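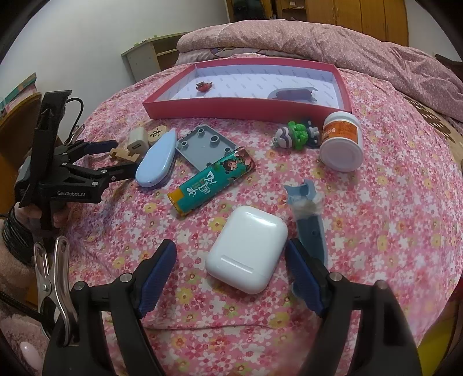 Page last changed: 2019-10-13

Section 4. Recording your first sorting session

By now you have both grippers charged, paired and sitting comfortably in your hands. Great! This is the part most people look forward to, and it's where the Rornska learning system gets everything it knows. Every time you pick up an object and put it in the tray, Rornska gets one more example of how a person solved that little problem. A good home session gives it dozens of them.

You don't need a lab for this. A bed, a rug or a kitchen table is fine, and the more your places differ from each other, the better. A patterned sheet is welcome. So is a shallow box lid in place of the tray that comes in the Drandov kit.

4.1 What you need

Two hand-held grippers, left and right
The wrist cables, coiled and clipped (see Section 3)
A tray or box lid with low sides
Small household objects, as mixed as you can make them
A phone or tablet with the Skavton app, signed in

4.2 Choosing objects

Go wild here. An earbud case, a battery, a toy figure, a USB charger, a game piece, a puzzle piece, a medicine bottle with the cap on tight: all of these teach different things. A smooth, rounded case wants to slide out from between the pads. A flat plate hardly gives you an edge to grab. Broken parts are fine too, as long as nothing on them is sharp.

Each object should fit between the open fingers with a little room to spare on both sides. If you have to force the pads around it, save it for the two-handed tasks in Section 6.

CAUTION: Do not use leaking or swollen batteries, glass, blades, or anything that could open and spill. Keep medicine bottles closed during the whole session, and put them away when you finish. Small parts are a choking hazard, so keep young children and pets out of the room.

4.3 Laying out the work area

1. Spread the objects over the surface in front of you. Let some of them touch or partly hide each other. Piles and near-piles make terrific examples.

2. Set the tray beyond the objects, where you can reach into it without leaning. It may have a few things in it already.

3. Leave the room as it is. Pillows, quilts, shelves and furniture in the background are all useful to the system. Do put away letters, screens and photos that show anything private.

4. Check the light. Daylight or a ceiling lamp is enough. If the app shows the yellow lamp symbol, open a curtain or turn on another light.

NOTE: Soft surfaces such as a mattress sink a little when you press on them. Touch down gently and let the fingers do the work.

4.4 Recording

1. Hold one gripper in each hand with the fingers open and the pads facing each other. Loop each cable so that it can't swing in front of the pads.

2. In the app, tap New session, pick Sort to tray, and choose the surface from the list (Bed, Table, Floor, Other).

3. Hold both grippers still over the work area until you hear the double beep. Recording has started.

4. Bring one gripper down over an object so that the pads sit on either side of it. Pause for a moment, then close.

5. Lift, carry the object to the tray, lower it, and open the fingers. Dropping it in from a height spoils the example, so go all the way down.

6. Return to the open position before you start on the next object. The app uses this pose to tell one example from the next.

7. Carry on with whichever hand is closer. When the two hands would get in each other's way, let one wait above the surface.

8. Squeeze both triggers twice to end the session. A session closes by itself after 40 examples, and you can start another right away.

Move at the speed you would use to set a table for guests. After a few objects it starts to feel natural, and it's a real pleasure when the hands settle into a rhythm!

NOTE: Did you miss, slip or knock something over? Keep going and pick it up again. Recoveries are some of the most valuable material you can send us. Delete an example only if somebody walked through or a cable got caught.

4.5 Checking and sending

1. Open the session in Skavton. Each example has a small bar beside it: green is ready, gray is still being processed, orange needs a look.

2. Tap an orange bar to play the example. The usual causes are a thumb over the lens or a gripper that left the work area. Choose Keep or Discard.

3. Add names for your objects if you like. Plain words are best, such as "white case" or "wooden piece".

4. Tap Send. Keep the app open until the bar is full. A session takes up to 508 MB, so use Wi-Fi.

4.6 Mixing things up

Before the next session, shuffle everything. Turn objects over, swap a few out, move the tray to the other side. We ask for at least 8 objects per layout and a fresh layout each time. Changing rooms once a week is wonderful if you can manage it.

Take a break after 60 minutes of recording, sooner if your wrists feel tired. Wipe the finger pads with a dry cloth before you store the grippers. Dust and lint make them slippery.

If the pads look shiny or a screw near the fingertip has come loose, go to Section 9, Care and spare parts. The Peng pad set fits both hands.

Next: Section 5, Sessions with a partner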